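Brayden Chisholm spends a good part of his week putting plates in and out of a microwave. The room he works in at Grendwood is plain: white walls, ribbed ceiling panels, blinds on the window. He likes it that way.

"Fewer things to bump into," he says. "I used to practise at home and my kitchen is tiny."

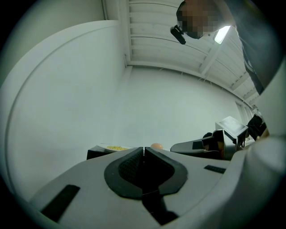
Plates are harder than bowls, in his view. A bowl has a lip you can get under. A flat plate slides, and the food slides with it.

"Pasta is the one I keep going back to," he says. "The short curly kind stays in a heap if you keep the plate level. Tip it a bit and you're picking noodles off the floor."

He began in November with 4 plates and a notebook. By his own tally he has done 164 plates, and 70 of those had pasta on them. The early pages of the notebook are mostly spills. 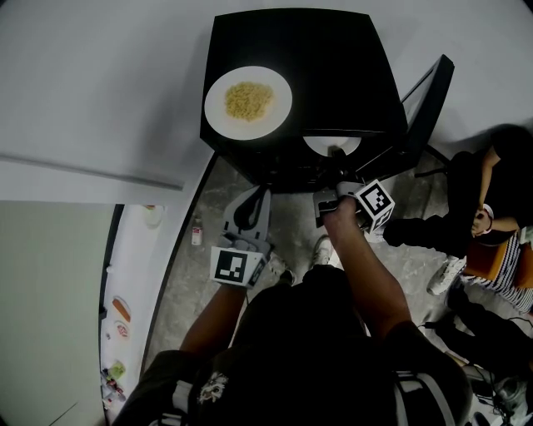
A plate of pasta on top of the black cabinet, with a second plate at the front edge.

I asked what he would tell someone starting out. He thought about it for a while.

"Open the door all the way first. Then do the plate. People try to do both and they get annoyed."

He stops after 30 minutes, has a tea and washes up. The concrete floor gets mopped at the end of the day, whether he has dropped anything or not.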